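動物保護活動入門 第2回 講義資料
預かりボランティアと受け入れ初期の手順

4/5/22 担当:オアン・ファン(Oanh Phan)
印刷用ページ | メールで送る
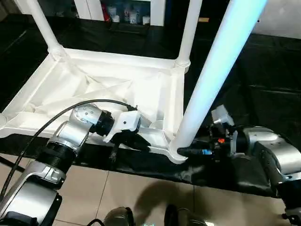
前回は、保護団体の運営形態を施設型と預かり型に分けて説明した。今回は預かり型を取り上げ、犬を一般家庭で一時的に世話する場合の手順を扱う。猫については次回にまわす。

1. 預かりとは何か

預かりとは、譲渡先が決まるまでの間、団体に所属する動物を個人の家で世話することをいう。所有権は団体に残る。医療費の負担、譲渡先の決定、移動の許可も原則として団体側にある。預かり宅が負うのは日々の世話と観察、そして報告である。

この区別があいまいなまま始めると、後で問題になりやすい。典型的なのは、預かり宅が自分の判断で知人に犬を渡してしまう例と、団体に連絡せずに動物病院を変えてしまう例である。どちらも善意から起こる。書面で取り決めておくこと。

2. 預かり同意書に入れる項目

・犬の識別情報(仮の名前、性別、推定年齢、マイクロチップ番号)
・預かりの開始日と、見直しの時期
・費用の分担。フード、消耗品、医療費を分けて書く
・緊急時の連絡先を二つ以上
・脱走した場合の連絡順
・咬傷事故が起きた場合の対応
・預かり宅の側から終了を申し出る方法

最後の項目は抜けやすい。預かり宅が「もう無理だ」と言い出せずに抱え込むと、犬にも人にも悪い。終了の申し出に理由を求めない書式にしている団体もある。

3. 事例:バルナッハの記録から

バルナッハ(Barnach)は預かり型の小規模な団体である。代表のアブレヘト・アンバイエ氏(Abrehet Ambaye)から、授業用に集計の提供を受けた。

登録している預かり宅 28軒
設立以来の受け入れ頭数 670頭
うち預かり宅を一度以上移った犬 232頭

移動の理由で最も多いのは先住犬との相性、次が預かり宅の転居や家族の事情である。犬の行動そのものを理由とする移動はそれより少ない。アンバイエ氏は、事前の聞き取りで先住犬のことをもっと細かく尋ねるべきだったと述べている。現在の聞き取り票では、先住犬の年齢と性別のほか、食事中に近づかれたときの反応、来客への反応、過去に他の犬と同居した経験を書いてもらう。

この数字を読むときの注意を一つ。移動した犬が多いことは、ただちに失敗を意味しない。相性の悪い家に長く置くより、早く移したほうがよい場合がある。移動までの日数も見なければ評価はできないが、古い記録には日付のないものが混じっている。

4. 到着日

到着はできるだけ日中にする。夜に着くと、犬が場所を覚える前に家の人が寝てしまう。

車から家までは首輪とハーネスの両方にリードをつけ、二本で持つ。保護直後の犬は後ずさりして首輪を抜くことがある。玄関の扉を閉めるまでリードを外さない。門扉がある家では、門扉を閉めてから玄関を開ける。

家に入ったら、まず水と寝場所の位置を見せる。部屋は一つに限る。家じゅうを自由に歩かせるのは後でよい。先住犬との対面は到着日には行わない。近所の人や親戚に見せるのも待ってもらう。

初日に食べない犬は珍しくない。水を飲んでいるか、排泄があったかを記録する。子犬、高齢犬、持病のある犬が食べないときは、様子を見ずに団体へ連絡する。

5. 最初の数日

給餌、散歩、就寝の時刻を固定する。散歩は短く、同じ道を通る。よその犬とのあいさつはさせない。

触りたくなるのが人情だが、犬の側から来るまで待つほうが早い。隠れている犬を引き出さないこと。床に座り、体を横に向け、犬を見つめないようにする。おやつは手から与えず、少し離れた床に置く。

留守番の練習もこの時期から始める。仕事を休んで一日中そばにいた預かり宅で、出勤を再開したとたんに吠えが始まったという報告がよくある。初日から、短い時間でよいので別の部屋に行く。

フードは前にいた場所と同じものを続け、切り替える場合は日数をかけて混ぜていく。前のフードが不明なときは団体の指示に従う。

6. 観察記録

記録は一日2回、朝と夜につける。書くのは次のことに限る。

食べた量。水。尿と便(回数、硬さ、色)。咳、くしゃみ、目やに。歩き方。眠った場所。怖がったもの。

解釈ではなく見たことを書く。「さびしそうだった」では、後から読む人に何も伝わらない。「玄関の前に伏せて、物音がするたびに顔を上げた」と書けば、獣医師も次の預かり宅も使える。授業では実際の記録を読み、解釈と観察を色分けする練習をする。

記録の共有にはゼヴニス(Zevunis)という表計算の書式を使う団体が多い。紙でもかまわない。ティツカ(Titska)の支部では今も複写式の用紙を使い、一枚を預かり宅に、一枚を事務所に残している。停電や機種変更で消えない点は紙の利点である。

7. 医療の確認事項

受け入れ時の健診では、便検査、外部寄生虫、皮膚、歯、心音、体重を確認する。フィラリア検査の時期は地域と過去の投薬歴によって違うので、担当獣医師の判断による。ワクチンの接種歴が不明な犬は、接種計画が決まるまで先住犬と器や寝具を分ける。

投薬を預かり宅に頼むときは、薬の名前、量、時刻、食前か食後かを紙に書いて渡す。口頭だけで済ませない。飲ませ忘れたときにどうするかも同じ紙に書く。

8. 引き渡し

譲渡先が決まったら、預かり宅の記録を要約して渡す。良いことだけを並べた要約は役に立たない。掃除機に吠える、車で吐く、といったことも書く。使っていた毛布を一枚持たせると移動先で落ち着きやすい犬もいる。洗わずに渡すこと。

預かり宅の人が引き渡しの後に気落ちすることがある。次の犬をすぐに頼まず、間隔を本人に決めてもらう。バルナッハでは12月の受け入れを減らし、この時期を預かり宅の休みにあてている。

課題

(1)預かり同意書の下書きを一部作成する。書式は自由。第2節の項目をすべて含めること。
(2)配布した「ホアン(Hoàng)の記録」を読み、解釈にあたる文に線を引き、観察の文に書き直す。元の記録から読み取れないことを補わない。
(3)先住犬のいる家庭を想定し、到着日の動きを時刻順に書く。

提出は次回の授業開始時。欠席する場合は事前に担当までメールで送ること。

印刷用ページ | メールで送る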